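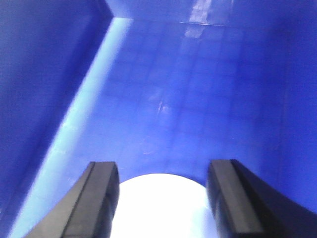 Blue container, looking into the deep end.

Trullier Deep Storage Container

Sizes: 30 litre, 60 litre
Colours: blue, grey, green
Lid: sold separately
Made by: Trullier
Stock: all sizes and colours in stock except 60 litre green, due back in January

The Trullier is a plain deep container for dry goods, tools, animal feed and anything else that needs to be kept together and off the floor. We have sold it for several years, mostly to smallholders, village halls and people clearing out garages. It comes in two sizes with the same length and width, so the same lid fits both. The 60 litre is simply the taller one.

Using it for feed

Both sizes will take layers pellets, mixed corn, rolled oats and similar. Put the feed in dry and keep the lid on. If you buy feed in sacks you can stand an opened sack inside the 60 litre and fold the top over, which makes it easier to change from one feed to another without washing the container each time. Finish the old feed before adding new on top, or tip it out into a bucket and put it back last.

The lid clips at both ends. It will keep out rain in a normal shed or lean-to, but it is not airtight and we don't recommend it for long storage in the open. Rats will chew any plastic if they are left alone with it for long enough. If you have them, use a metal bin.

Using it in the house or workshop

The 30 litre is a manageable weight when full of clothes or bedding. Full of screws, paint or books it is a two-person lift. The 60 litre should be moved on a sack truck if it holds anything heavier than blankets.

Containers without lids nest inside one another when empty. Give the top one a twist if they stick. With lids on they stack, but put the heaviest at the bottom and go no more than three high.

Shelving

If you want several containers in one place, the Sirarach shelf is 600 mm deep and takes either size with the short end facing out. It is listed under Shelving and comes flat packed. You will need a spanner and a level floor. Wall fixings are not included.

The Ovodeck raised base is for standing one container off a damp floor. It lifts it clear by 60 mm and air can pass underneath. It fits both sizes.

Cleaning

Wash with warm water and washing-up liquid, rinse and stand upside down to dry. A long-handled brush is useful for the corners of the 60 litre. Please don't use a pressure washer on the lid clips. Spare clips are sold in packs of 2 and push on by hand.

What customers have told us

"Bought the 60 for hen feed and went back for a 30 for the grit and bits. The clips were stiff for the first week and have been fine since." Gudrun Haugen

"Good solid box. I would have liked the lid included in the price. Blue is darker than I expected but it's going in a shed." Eilif Forsberg

Delivery and returns

Containers are sent by carrier, normally the next working day if you order before 2 pm. Orders of more than six may come on a pallet, and we will ring you first to check that a lorry can get to you. Unused containers can be returned within 30 days. You pay the return carriage unless we sent the wrong item or it arrived damaged.

Trade customers with a Mudaliar account can order by the dozen at the usual discount. Please quote your account number with the order.

Related items

Trullier lid, fits 30 and 60 litre
Trullier spare clips
Ovodeck raised base
Sirarach shelf, 600 mm deep
Feed scoop, large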